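Consuelo Guzmán

I moved to Vullano in February and since then I am trying to learn how to live with an old floor. Many people here asked me how it goes, so I write a small thread. I am not a professional, please correct me if I say something wrong.

First thing: before you buy any product, sweep. Then sweep again in the other direction. I used a hard brush for years and I think it was a mistake. Now I use a soft one and I go slowly along the walls.

Second thing: water. In my first flat, in Hikel, I washed the floor with a full bucket every evening. My neighbour saw it and was quite upset with me. She said the mop must be nearly dry when it touches the floor, and I should change the water after each room. 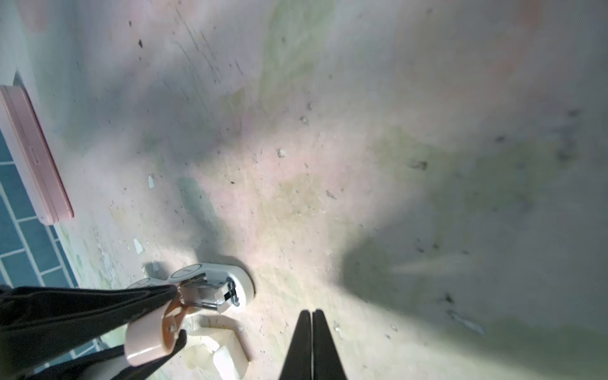

Third thing is to know which marks are dirt and which are damage. It took me a long time to understand this. Dirt comes away with a cloth and patience, damage does not. Thin dark scratches in a group, small chips, a stain that is a little pink or yellowish on a pale floor: I try these once, gently, with mild soap. If nothing changes after 15 minutes, I leave them in peace. Before, I would scrub until my arm was hurting.

Please do not use vinegar on everything! I read this advice in every place. On some stone it eats the surface, and afterwards you have a dull spot for ever. Ask first what your floor is made of. If the landlord does not know, try in a corner behind the door. 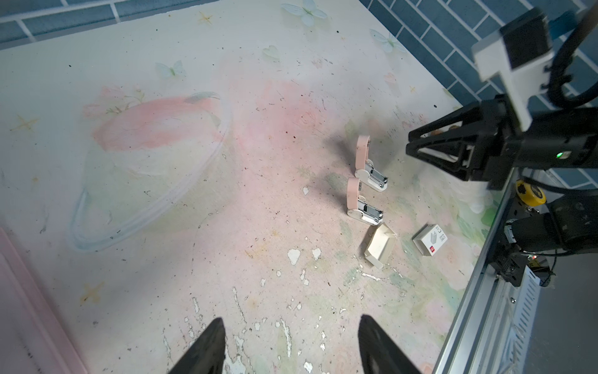
About asking the landlord. I wrote to mine 4 times before he answered. He offered to cover everything with vinyl, and I said no thank you. A man from Kotian came to look and his price for polishing was 2,000, without the kitchen. I said no thank you to him also.

So I bought felt pads for the chairs and a thick mat for the entrance. The pads fall off, by the way. Clean the chair leg well before you stick them, and wait one night before you sit.

Someone asked about wax. My aunt in Clisov waxes her floor every spring and it is beautiful, but she also fell on it last year. I will not wax.

Next week I start with the gaps near the balcony. If you know a good filler which does not turn yellow, please write it under this post. Thank you for reading until here.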